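# Going back to a part-time master's with a baby at home, how do you split the week?

**Radoslava Štefanec**

I'm in the second year of a part-time master's and took one term off when my son was born. He's 8 months old now. I go back in November, with two taught modules and a dissertation proposal due before the end of term. My husband works shifts at Varkar, so his days change every fortnight, and my mother can take the baby one morning a week at most.

I've tried reading in the evenings to get back into it and I fall asleep by the second page. My tutor says I can drop to one module but then I'd finish a year later and pay another 964 in fees. Has anyone done two modules with a child this age? I'm mainly after how you arranged the hours.

**gusis_mum**

I did two modules when my daughter was 9 months. It was hard but it can be done if the hours are fixed. Evenings were no good to me either. I got up at five and worked until she woke, usually some 8 hours over the whole week, and did the rest in one long block when my sister had her.

A few things I'd do again:

- Print the reading list and cross off everything marked "further reading" straight away.
- Write the proposal first, before the modules get busy. Mine was 118 lines of notes in a phone file before it was anything else, mostly typed while feeding.
- Ask for the essay titles early. Two of my lecturers sent them in week one when I asked.

With your husband on shifts I'd get his rota for the whole term and mark your study blocks on it now. If a block falls through, move it to another day that same week or it's gone.
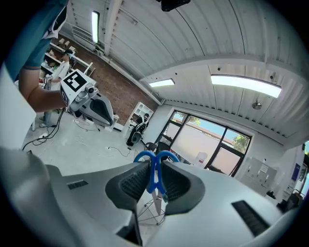
Also check whether your fees office lets you pay the extra year in parts. Ours did, and knowing that made me less worried about having to drop a module later on. In the end I kept both, and my marks went down a bit in the first one and came back up in the second.

**T. Aguirre**

Take the one module. A year sounds long now but it isn't. I tried to do everything at once, got ill in the spring and had to repeat a module anyway, so I paid twice.

Ask about the deadline for switching too. At my place you could start with two and drop one up to the third week with no charge.

**pesport88**

depends on the baby tbh. mine didn't sleep through till he was two. is there a nursery on campus? ours had half days for students but you had to put your name down early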